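### 4.2 Planning the purchase

Our budget had to be fixed in April, before we knew which arm we wanted or what we wanted it for. Stirno quoted for hardware only, Panow for hardware and a support contract longer than the quotation itself. Neither would lend us a unit. We therefore did what groups with more ambition than money tend to do, and spent the first part of the project in simulation.

The plan had two stages. In the first, candidate tasks were run in Prirkulik, our in-house simulator, on machines the department already owned. In the second, only tasks that had earned their keep would be given a line in the hardware budget. We chose household tidying, bed-making included, as it needs reach, a light touch and some patience with cloth. Cloth is where most of our optimism went.

Each task was given 1000 simulated attempts, with the starting layout changed between them. The full set came to 20 tasks, of which we carried 4 forward to costing. The rest were dropped for reach, for run time, or for needing a second arm, a phrase that brought our meetings to an early close. Figure 3 shows the bedroom used for the bedding and soft-toy tasks.

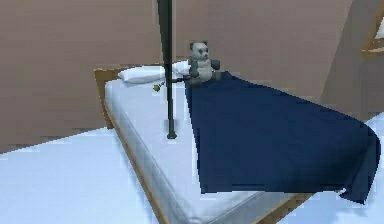

**Figure 3.** Simulated bedroom with the bed, pillow, navy blanket and toy panda.

Running costs proved harder to pin down than the purchase price. Following Gündoğdu, we set aside a fixed sum for spares and treated it as already spent – a gloomy habit, but one that made the later columns easier to fill in. We allowed for 3000 hours of use before a major service. The suppliers thought this cautious in their sales material and generous in their warranty terms.

Floor space was left out of the first draft altogether. A bed takes up a good deal more room in a laboratory than in a simulator, and storage for it is charged by the square metre. Delivery, fitting and a stock of clean bedding were added to the second draft, under "consumables" for want of a better heading.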